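4.2 Comparing the two finger designs

What surprised us most in the gear task was how much the shape of the fingertip mattered. We ran both finger sets, the stock Imeck pair and the slotted pair drawn by Onni Mustonen, on the same arm and with the same Estitz controller, giving each set 65 picks from the black work surface. Gripping force and approach speed stayed fixed.

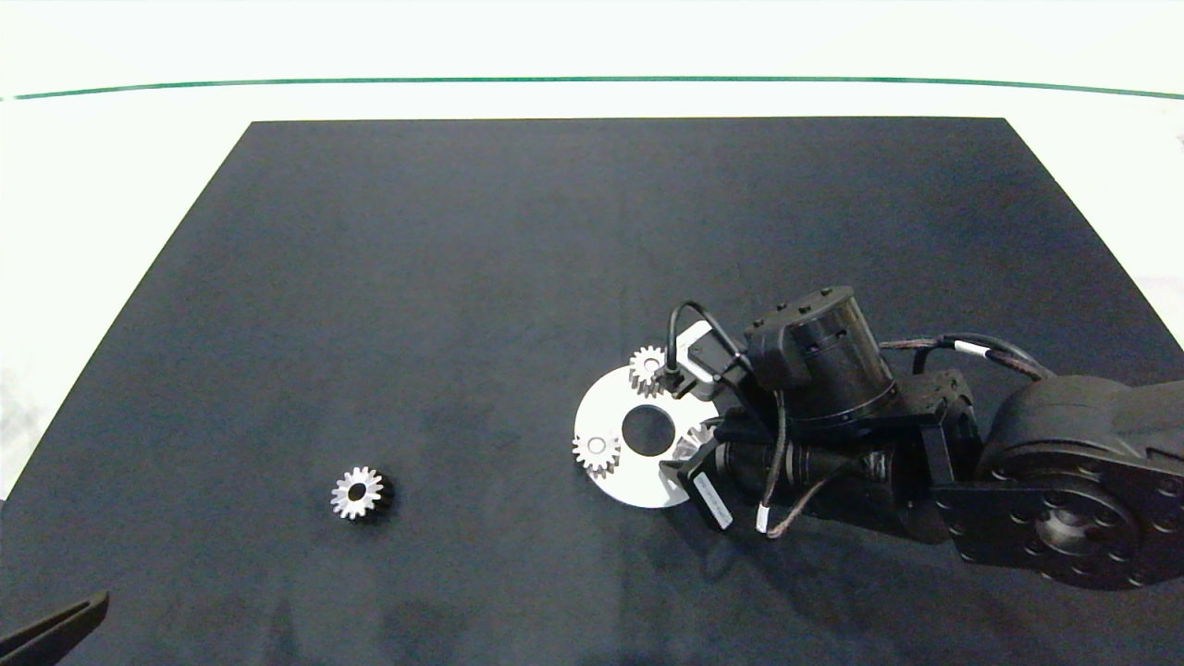
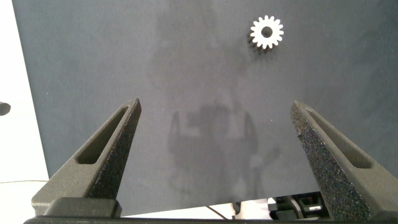 Figure 5. Small spur gears on the black surface, seen from the overhead camera (first) and from the wrist camera, with the slotted fingers open (second).

The slotted fingers were a real pleasure to work with! They missed two picks, against 14 for the stock pair, and most of the stock misses came from a tip landing on a tooth and pushing the gear sideways. We think the slots let each finger bend a little on contact - enough to forgive a small error in position. The wrist view also helped a great deal in the last part of the approach, where the arm tends to hide the gear from the overhead camera. Placing gears on the plate was harder for both sets, and we turn to that next.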